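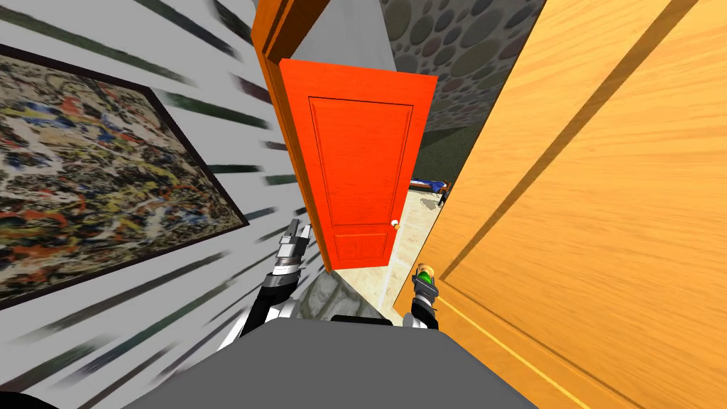
Why does a shop sell things for 39 pence less than a pound, or a penny under ten? Because people read prices from left to right and tend to lose interest early on.

Chapter 7
The Price on the Ticket

Most of us believe we know what things cost. Ask a friend the price of a pint of milk and you will get a firm answer, often delivered with some heat, and there is a fair chance it was right a few years ago. Ask the same friend what a kettle ought to cost and the firmness goes. They will have a go, look at your face, and change it.

This chapter deals with that wobble. In Chapter 6 we treated price as the place where supply and demand meet, two lines crossing politely on a graph. The lines are still there and you will still be examined on them. But a shopper standing in front of a shelf has never seen the graph, and would not thank you for drawing it.

We begin with a dull product. Stirness is a lamp, sold by a small firm called Grarelix, and it does what lamps do. For its first season it sat in the catalogue beside a plainer model, the Prieto, which cost half as much. Customers looked at the two, decided that they were not the sort of people who needed the fancy one, and bought the Prieto. The warehouse filled up with Stirness lamps.

Grarelix's answer was to bring out a third lamp. The Dimudari cost three times as much as the Stirness and was, by the firm's own later admission, slightly worse at standing up. Very few were sold, and very few were meant to be. With the Dimudari at the top of the page, the Stirness became the sensible choice in the middle, and within a year the firm had shifted 1000 of them to people who felt they had been rather careful with their money.

The Dimudari was working as an anchor, a term you will meet throughout this chapter. An anchor is a figure that sits in the mind and pulls later judgements towards it. It need not be a good figure. So-ying Mak, who ran the catalogue in those years, wrote in a note to the printers dated Jul 7, 2021: "Please make the expensive one bigger. I don't care if it looks silly." It did look silly, and it went on looking silly for several editions.

There is an older view, put to generations of students by the lecturer Marcelino Cabello, that all this washes out in the end. Shoppers learn, he argued, and a firm that plays games with its prices will be found out by one that doesn't. Cabello was a patient man who also paid extra, every July, for a parking space he could have had for nothing one street away. We return to his argument in Section 7.4, where it does better than you might expect.

Before reading on, write down what you would pay for an umbrella on a dry day. Then write down what you would pay in a downpour, outside a station, in a decent coat. Keep both figures. You will need them for the exercise at the end of Section 7.1, and you are not allowed to go back and make the second one more respectable.

7.1 Reference prices

A reference price is the price a buyer has in mind before seeing the real one. It may come from memory, from the shop next door, or from a crossed-out number printed on the ticket by someone with an interest in the matter.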